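Sorting Produce at Home: Notes from the Nollmont Open Day 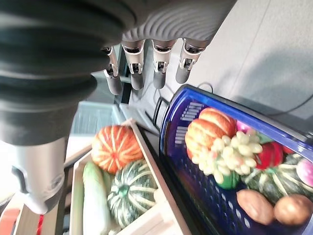 Robotic hand over the sorting station, wooden crate on one side and blue basket on the other.

The Nollmont workshop opened its doors for an afternoon in November. Rukhsana Awan ran the handling demonstration with artificial fruit and vegetables. Several points from her talk carry over to an ordinary pantry.

Use a shallow crate for large items. Squash and pumpkins should sit in one layer, stems clear of the next piece.

Use a basket with perforated sides for mixed produce. Air reaches the lower items and grit falls through. Rinse the basket every 2 weeks and dry it upside down.

Load heavy to light. Potatoes first, grapes last – a bunch under a squash will split by morning.

Lift round items from the sides, fingers spread and pointing down. Awan sets the hand to pause before closing. People tend to grab too early and bruise the skin.

Keep potatoes in the dark if they will be stored for more than a day or two. Move them to a paper bag.

Khairul Liem asked about wet produce. Awan's answer was to towel it off before it goes in any container.

The afternoon session started at 2 and closed at 5. Crate plans are at the front desk.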